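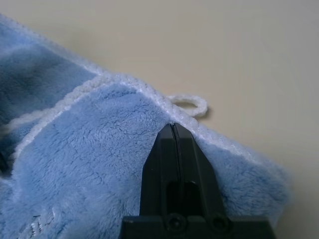 Vinegar wrecks microfiber, a reader wrote under my April laundry page, and she wanted to know why I keep recommending it. Fair question! I only ever use a small splash in the rinse, and only when the cloths have gone stiff from leftover detergent. If yours are still nice and thirsty, skip it.

Since so many of you wrote in about towels, I've pulled together the rest of what I do with mine.

Wash them apart from your cotton. Microfiber grabs lint like you wouldn't believe, and one load with a fluffy bath mat will have you picking fuzz off for a week (ask me how I know). I run mine warm with half the usual detergent. No fabric softener, ever, and no dryer sheets either – they leave a coating and then the towel just pushes water around the counter.

Dry on low or hang them up. If a towel has a loop, use it! I put a row of six hooks from Skumard on the back of my pantry door, and it changed my kitchen more than the new faucet did. Before that everything lived in a damp heap by the sink.

For greasy cloths, soak them in a bucket of hot tap water with a squirt of dish soap for 40 minutes before they go in the machine. I don't mix them with the glass cloths, even after washing. Grease hangs around and you'll see it on the windows. 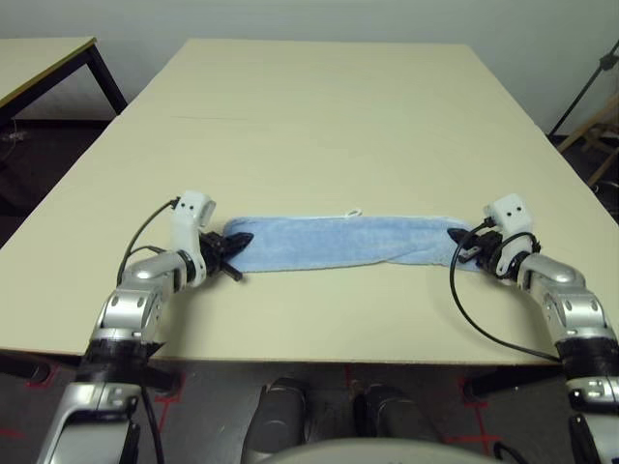 Rolling beats folding if your drawers are shallow, according to a reader in Grurnwood, and I tried it for a month to be fair. I liked it for dish towels. For bigger ones I've gone back to folding in long thirds and then in half, so they stand up like files and I can grab one without pulling out the whole lot.

Color helps too. At my house one color is for dishes, another is for floors, and the floor ones get a stitch of red thread in the corner because they fade and start to look alike.

When a towel gets scratchy or stops soaking things up even after a vinegar rinse, it goes out to the garage. I have nine out there right now, mostly for bike chains and muddy boots.

Next up is the cutting board page, so keep sending me your oil questions.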